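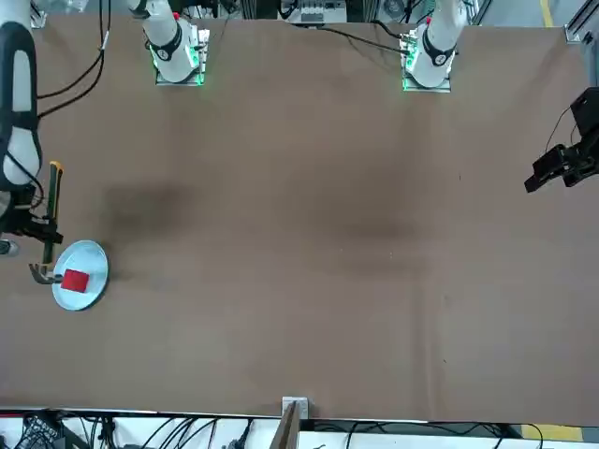

Vimudville Extends Its Measles Vaccination Clinic

Home News Health Archive Contact

Posted in May by Hélène Ross

The Vimudville health office will keep its Saturday measles clinic open for 4 more weeks. Dr. Elspeth Kerr told residents at the Galbraith library that 698 people had received a dose so far, against a target of 600.

Dr. Kerr said that three cases remain under observation and that all are linked to one household. School attendance rules are unchanged. Parents who have lost their children's records may request copies from the office at no charge.

Appointments are not required. The doors open at nine, and the last patient is admitted at noon.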